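2020年2月2日提出　社会調査実習・最終報告書

# 自動化で「空いた時間」はどこへ行ったか
## 貸しオフィスの清掃・給湯室業務における自動化と働き手の仕事の変化

## 要旨

本報告は、貸しオフィス「Penrose」の日常清掃と給湯室の管理を請け負うKinderoの職場で、床清掃ロボットEdonと作業割り当てソフトRatierが入ったあと、働いている人の仕事がどう変わったかを調べたものである。会社の説明では、自動化は「単純作業を機械に任せ、人は人にしかできない仕事に集中する」ためのものとされている。聞き取りと観察の結果、床を拭く時間は確かに減っていた。しかし減った時間の行き先を追っていくと、ロボットの通り道を空ける仕事、止まったロボットを戻す仕事、端末に入力する仕事、次の機械に動作を教えるための仕事が並び、会社の言う「人にしかできない仕事」に当たるものを見つけるのに苦労した。

先に断っておくと、筆者は調査の前から自動化の宣伝文句をあまり信用していない。その偏りが結果に出ている可能性はある。反対の材料もできるだけ載せるようにしたので、読む側で割り引いてほしい。

## 1. 調査のきっかけ

前期の授業で、各社が公表している自動化の導入事例を読み比べる課題が出た。読んでいて気になったのは、どの事例にも「削減できた作業時間」が載っているのに、その時間に人が何をするようになったかがほとんど書かれていないことだった。「より付加価値の高い業務へ」という一行で終わっているものが多い。付加価値の高い業務とは何なのか、誰がそれをやっているのか、給料は変わったのか。そこが知りたくて事例を読んでいるのに、いつもその手前で文章が終わる。

Kinderoを調査先にしたのは、筆者が以前Penroseで受付の短期アルバイトをしていて、清掃の人たちと顔見知りだったからである。調査先の選び方としてはまったく公平ではない。ただ、知らない学生が急に来て「仕事はきつくなりましたか」と聞いても答えてもらえなかっただろうとは思う。

導入は7月だった。まずRatierが入り、そのすぐあとにEdonが運用に加わった。二つがほぼ同時だったため、どちらの影響なのか切り分けられない部分がある。働いている人たちも区別せずに「あれが来てから」と話すことが多く、聞き返しても「どっちもでしょ」と言われて終わることがあった。

## 2. 調査の方法

期間は2か月。Kinderoの従業員8人に聞き取りをし、早番と遅番の両方で作業に同行して観察した。このほかに、作業手順書の旧版と新版を見せてもらい、項目を突き合わせた。管理側では、現場責任者のClive Crabtree氏に話を聞いた。Crabtree氏は日本語で応じてくれたので、引用は氏の言葉をそのまま書き取ったものである。

聞き取りは休憩室か、帰りに駅まで歩きながら行った。録音は断られることが多く、ほとんどは手書きのメモからの再現になっている。発言を引いたところは、本人に文面を見せて直してもらった。直された結果おとなしくなった発言もある。それもそのまま直したほうを載せている。

テナントの会社には調査をしていない。利用者から見て床や給湯室がきれいになったかどうかは、この報告では何も言えない。

## 3. 導入前の仕事

以前のやり方は単純で、人ごとに受け持ちの階が決まっていた。自分の階のことは自分で段取りを決める。朝のうちに給湯室を済ませる人もいれば、昼のあとにまとめてやる人もいた。入社の長い女性は、自分の階の会社で誰がいつ会議をするかをだいたい覚えていて、その合間に会議室を回っていたと話す。

> 「水曜とか木曜とかそういうのじゃなくて、あの部屋は人が出てきたらすぐ入る、あっちは少し置いてから入る、っていうのがあるの。においがこもる部屋があるから」

このような知識は手順書のどこにも書かれていない。旧版の手順書は薄い冊子で、薬剤の希釈のしかたと、立ち入ってはいけない部屋の一覧、鍵の返し方が中心だった。細かいことは先輩について覚えるものとされていた。

これを理想の職場のように書くつもりはない。受け持ち制には不公平があった。給湯室の汚れがひどい階とそうでない階があり、ひどい階には入ったばかりの人がつけられていた。休みにくいという声も複数の人から出た。自分が休むと誰も段取りがわからず、翌日に自分で取り返すことになるからである。

## 4. Edonが床を拭くようになって

### 4.1 減った仕事

Edonは廊下と共用部の広い床を担当する。腰や膝を痛めていた人にとって、これは素直にありがたい変化だった。モップを押す距離が短くなり、夕方の疲れ方が違うという。遅番の男性は「床だけは、もう戻してほしくない」とはっきり言っていた。筆者は否定的な話を集めるつもりで行っていたので、最初の聞き取りでこれを聞いて少し困った。

その後も、Edonそのものを嫌っている人には会わなかった。名前をつけてかわいがっているという話も出なかった。台車と同じような扱いである。

### 4.2 増えた仕事

一方で、Edonが走る前にしなければならないことができた。廊下に出ている傘立てを寄せる。椅子を入れる。床に垂れている充電コードを上げる。宅配の段ボールをどかす。これらは新版の手順書で「走行前確認」という名前の作業になった。旧版にはなかった作業である。

モップなら、段ボールはよけて拭けば済んだ。機械はよけ方が大きく、よけた周りが拭き残しになる。そこで人が先に片づけ、走ったあとに残った隅を人が拭く。一つの作業の前と後ろに人の作業がついた形になっている。床を拭く時間だけを測れば、前後の部分は数字に出てこない。

もうひとつは呼び出しである。Edonが段差や敷物で止まると、いちばん近くにいる人の端末に通知が来る。観察に入った日、早番の女性がトイレ清掃の途中で手袋を外し、手を洗い、廊下の端まで行って機械の向きを直し、戻ってまた手袋をはめるところを見た。本人は慣れた様子だったが、筆者が見ていた感じでは、機械の向きを直す動作より、その前後の手袋と手洗いと移動のほうがずっと長い。

Crabtree氏にこの話をすると、氏は次のように答えた。

> 「停止の対応は短い作業です。一回ごとに見れば、負担と呼ぶほどのものにはなっていません」

一回ごとに見れば、というところに引っかかる。働いている人が気にしていたのは長さよりも、いつ来るかわからないことだった。流し台に薬剤をかけて時間を置いているときに呼ばれると、置きすぎてやり直しになる。短い作業でも、はさまる場所によって値段が違う。

## 5. Ratierが段取りを決めるようになって

話を聞いていて、床のロボットよりも強い反応が返ってきたのは、むしろRatierのほうだった。見た目は端末に出る作業の一覧でしかない。だから導入の紹介記事などでもロボットの写真ばかりが使われ、こちらはほとんど触れられない。

新版の手順書では、作業が86項目に分けられている。各項目に標準の所要時間がつき、Ratierがその日の人数と予約状況を見て順番に割り振る。終わると端末を押し、次が出る。受け持ちの階はなくなった。

### 5.1 よくなったと言われた点

休みやすくなった、というのは本当らしい。誰が抜けても残りの人に割り直されるからである。汚れのひどい階を新人が押しつけられることもなくなった。入って日の浅い男性は、先輩に何度も聞かなくて済むのが楽だと言っていた。

### 5.2 順番を失うということ

他方、受け持ちの階で長く働いてきた人たちは、順番を決められないことをいちばんに挙げた。先の、会議室の使われ方を覚えていた女性は、今はその知識の使い道がない。Ratierは予約表の上で空いている部屋を出してくるが、予約表では空いていても人が残っていることがある。そうなると扉の前で待つか、「実施不可」を押して理由を選ぶかになる。

> 「理由の一覧に『まだしゃべってる』がないのよ」

彼女は「その他」を選ぶ。「その他」が多いと面談で理由を聞かれるので、最近は待つことが増えたそうである。待った時間は会議室清掃の所要時間に足されるから、記録の上では作業の遅い人になる。

この種の食い違いについて、Crabtree氏は「データがたまれば調整できる」と話した。そうかもしれない。ただ、たまっているデータには「扉の前で待っている」という項目がない。遅い清掃としてたまったものから、待ち時間をどうやって取り出すのか、筆者には見当がつかなかったし、氏からも具体的な説明はなかった。

### 5.3 見えない仕事

手順書を項目に分けると、項目にならなかった仕事が残る。花瓶の水を替える、忘れ物の眼鏡を受付に届ける、詰まりかけた排水口に気づいて早めに言う、といったことだ。前からやっている人は今もやっている。記録上は、次の作業に入るまでの空白になる。

ある人は花瓶の水をやめた。やめたと言いながら、同行した日には替えていた。筆者が見ていたからかもしれないので、観察の結果としては扱わない。

## 6. 賃金と人数

会社の説明によれば、自動化を理由にした解雇はしていない。聞き取りでもこれを否定する人はいなかった。ただし、辞めた人の補充はされていない。誰も切らず、誰も入れずに、人数はゆるやかに減っていく。残った人からは「忙しさは変わらない」という答えが多く返ってきた。床の作業が減って忙しさが同じなら、その分の時間は人数の減少で吸収されたと見るのが自然だろう。

時給については、導入の前後で変わった人はいなかった。「より高度な業務に移る」と説明会で聞いたのを覚えている人は多かったが、高度になった分の賃金の話は出なかったという。端末が使えることや、止まった機械に対応できることは、いつのまにか全員ができて当たり前の技能になっていた。

これについてCrabtree氏は、研修は勤務時間内に行ったと答えた。それはそのとおりで、研修の時間に賃金は払われている。筆者が聞きたかったのは研修のあとのことだったが、質問のしかたが悪かったかもしれない。

## 7. 「教える」という新しい仕事

調査の途中で、予定になかったものを見ることになった。給湯室の作業を次の自動化の対象にするため、人の手の動きを記録する仕事が始まっていたのである。説明会で言われた「新しい役割」にいちばん近いのは、おそらくこれだと思う。

作業者は銀色のグリッパーを左右の手に一つずつ持ち、指の代わりにその先を使って家電や食器を扱う。グリッパーの外側には白黒の四角いマーカーがついている。対象になっているのは、電子レンジの回転皿の扱い、ボトルの片づけ、布巾での拭き取りなど、これまで誰も仕事の名前として意識していなかったような動作である。同じ動作を、物の置き場所を少しずつ変えながら繰り返す。会社が掲げる目標は4,000回分の記録だった。
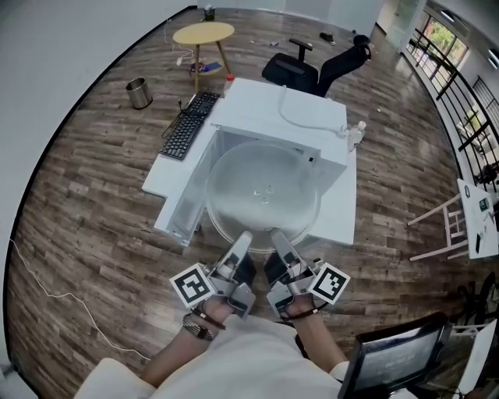

経験者にこの仕事をどう思うか聞くと、答えは割れた。立ちっぱなしで廊下を歩くより楽でいい、という人がいた。薬剤で手が荒れないのもよいという。一方で、指なら一度で済むことを不自由な道具で何度もやるのは、手首と肩にくるという人もいた。その人は皿の縁のつかみ方を自分で工夫し、角度を変えると滑りにくいことに気づいて、他の人にも教えていた。

この工夫こそ、会社が欲しがっているものだろう。ところが記録の集計で数えられるのは回数だけで、うまいつかみ方を見つけた人も、それをまねた人も同じ一回になる。見つけた本人は手当を求めたわけではなく、「まあ、みんな楽なほうがいいから」と言っていた。筆者はここで本人より腹を立ててしまい、その日のメモは読み返すとかなり感情的である。

記録の担当になると、その時間は通常の清掃から外れる。外れた分はRatierが残りの人に割り振る。だから、楽だと言われるこの仕事に誰が入るかは、ほかの人の忙しさにそのまま響く。担当は管理側が決めているが、どう決めているのかを知っている人はいなかった。「手際のいい人から」という噂と「通常作業の遅い人から」という噂の両方を聞いた。反対の噂が同時に流れているのは、説明がないときにありがちなことだと思う。

Crabtree氏にも選び方を尋ねた。

> 「適性を見ています。将来は、機械に教えられること自体が現場の専門性になるはずです」

専門性になるなら、記録が目標の回数に届いたあとも仕事が続かなければならない。届いたあとはどうなるのかと聞くと、別の動作に移るという答えだった。その先も聞いたが、先の計画は決まっていないとのことだった。

自分の仕事をなくすための手伝いをさせられている、という見方を筆者は最初に思いついた。わかりやすい筋書きなので、その線で書くつもりで何人かに水を向けてみた。反応は鈍かった。「電子レンジを拭く機械が本当に来るころには、私は辞めてるよ」と笑った人がいる。回転皿をきれいにつかめる機械ができたとして、レンジの中で破裂した卵まで片づけるとは思えない、という人もいた。働き手のほうが筆者よりも機械の実力を低く見積もっていて、だからそれほど怖がっていない。

むしろ気にされていたのは、記録に手元以外の何が入るかという点だった。話し声は入るのか、休憩の様子は入るのか、動きの遅さが査定に回らないか。同意書には全員が署名している。ただ、控えを家に持って帰った人は少なく、内容を覚えている人はさらに少なかった。見せてもらった控えには「業務改善および関連する目的」とあり、「関連する目的」の範囲は書かれていなかった。査定に使わないという説明は口頭ではあったらしい。書面にはない。

## 8. 考察

### 8.1 測られている時間と測られていない時間

会社は床清掃の時間が減ったことを成果としている。減ったのは事実である。問題は、増えた側の時間を同じ熱心さで測っていないことだ。走行前の片づけは手順書の項目になったので記録が残る。停止の呼び出しは、件数は残るが、中断された側の作業がどれだけ延びたかは残らない。扉の前で待つ時間は別の名前で残る。花瓶の水は何も残らない。

測る項目を決めたのは導入を進めた側である。悪意があったとは思わない。機械の働きを示すために作られた記録なら、機械の働きがよく見えるようにできているのは当然で、その記録だけから「人の負担は減った」と言うのは無理がある。

### 8.2 判断はどこへ移ったか

導入前、順番の判断は一人ひとりの作業者にあった。今はRatierにある、と働いている人たちは言う。しかしRatierに標準時間を入れ、優先順位を決めたのは管理側の誰かである。順番に不満を言うと「システムがそう出しているので」と返されるという話を複数の人から聞いた。以前なら上司と交渉できたことが、画面を相手にした苦情に変わってしまった。ここが、今回の調査で筆者がいちばん重く見ている変化である。

もっとも、以前の受け持ち制でも、汚れのひどい階をつけられた新人は交渉などできなかった。交渉できたのは長く勤めた人だけである。Ratierで得をした人と損をした人がいて、聞き取りでよく話してくれたのは損をした側だった。この偏りは補正できていない。

### 8.3 「人にしかできない仕事」

会社の説明で繰り返されるこの言葉を、聞き取りの最後に全員に投げてみた。今の仕事でそれに当たるものは何か、と。返ってきたのは、止まったEdonを助けること、卵の片づけ、「まだしゃべってる」部屋の見分け、花瓶、などだった。どれも以前からあったか、機械が来たためにできた仕事である。自動化によって新しく取り組めるようになった仕事を挙げた人はいなかった。

7節の記録の仕事はどうかと聞くと、遅番の男性が少し考えて、「あれは機械にできないから人がやってる仕事で、人にしかできないというのとは違う気がする」と言った。筆者はこの違いをうまく説明できないが、捨てられずに書いておく。

## 9. この調査の弱いところ

聞き取りの人数が少ない。顔見知りに偏っている。導入前の様子はすべて思い出話に頼っていて、実際の作業時間と照らし合わせていない。会社が持つ作業記録の閲覧は申し込んだが認められなかったので、人数の減り方についても従業員の話と会社の口頭説明だけで書いている。6節の「人数の減少で吸収された」という部分は、記録が見られれば簡単に否定されるかもしれない推測である。

7節の記録の仕事は、始まって間もない時期に見たものだ。慣れれば手首の負担は軽くなるかもしれないし、逆に後から出てくるかもしれない。どちらとも言えない。

中間発表では「結論が先にあるように聞こえる」という指摘を受けた。4.1と5.1はその指摘のあとで聞き取りメモを読み直し、書き足した部分である。読み直すまで、床の話をした男性の「戻してほしくない」という発言を筆者は本文に入れていなかった。

## 10. 会社への要望として

調査に協力してくれた人たちの意見をもとに、Kinderoに次の点を伝えた。

- 停止の呼び出しを、作業中に一時保留できるようにすること
- 「実施不可」の理由に、室内に人が残っている場合を加えること
- 動作の記録を担当する人の選び方を文書で示すこと
- 記録を査定に使わないことを同意書に書き入れること

Crabtree氏からは、理由の項目については追加を検討するとの返事をもらった。同意書の件は本社に回すとのことで、提出の時点で回答は届いていない。呼び出しの保留は、Edonが廊下をふさぐおそれがあるので難しいと言われた。担当者の選び方については返事の中に言及がなかったため、もう一度問い合わせている。

## 謝辞

休憩時間を使って話してくれたKinderoのみなさんと、筆者の失礼な質問にも時間を割いてくださったCrabtree氏にお礼を申し上げます。文中の解釈の誤りはすべて筆者によるものです。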